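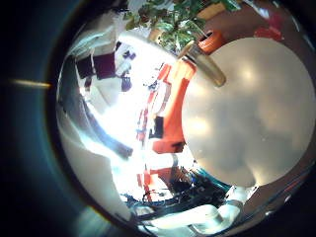

Ticket 1682: letter to the asset recovery panel won't go through

Hello again, me with the same problem as before lunch. I'm trying to file our client's letter to the Hastevside inquiry through the Raju portal and it sits at "checking document" for ages, then drops me back at the sign-in page. No error, no receipt, nothing in the sent folder. The panel's clerk says they've had nothing from us, and the letter asks when he'll next be called to give evidence, so I'd quite like them to read it!

What I've tried so far: signed out and in, a different browser, saved the PDF again without the letterhead. I also sent a one-line test letter on the same matter and that went through first time (sorry to the clerk, please bin it).

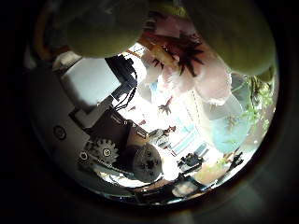

Renji Nomura: Thanks, the test letter helps. I can see your uploads arriving and being held at the annex check. How many annexes are on the real one, and did you fill in the "counsel for" box or leave it as it was?

Four annexes, and I left the box alone as it already had Anitha Varma in it. She had the matter before me and handed it over in October. I've changed it to my name now and tried again at 15:10. Same thing, although it did hang on a bit longer before throwing me out, which I'm choosing to take as progress. 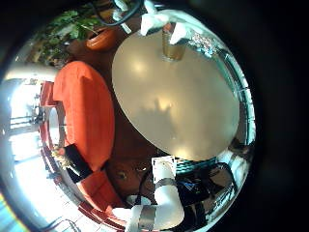 I then took the annexes off and put them back one at a time. One, two and four are fine. Annex three is the bundle of bank statements, and it's scanned as a single file with page numbers up to 1902 (I know, I know, I didn't scan it). With that one left off, the letter gets all the way to the preview page.

The help page says the limit is 3000 pages, so it ought to fit. Is that limit for each file or for the whole filing? It doesn't say.

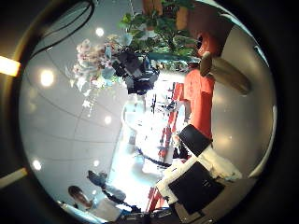
Anyway, I've split annex three into two halves and the letter went in at 16:25 with a receipt. The clerk has it. Please leave this open until someone can tell me about the limit, as we've another bundle to file for the same client and it's fatter than this one.

Senthil Mathew

Sanent Helpdesk | Contact us | Copyright Sanent | Back to top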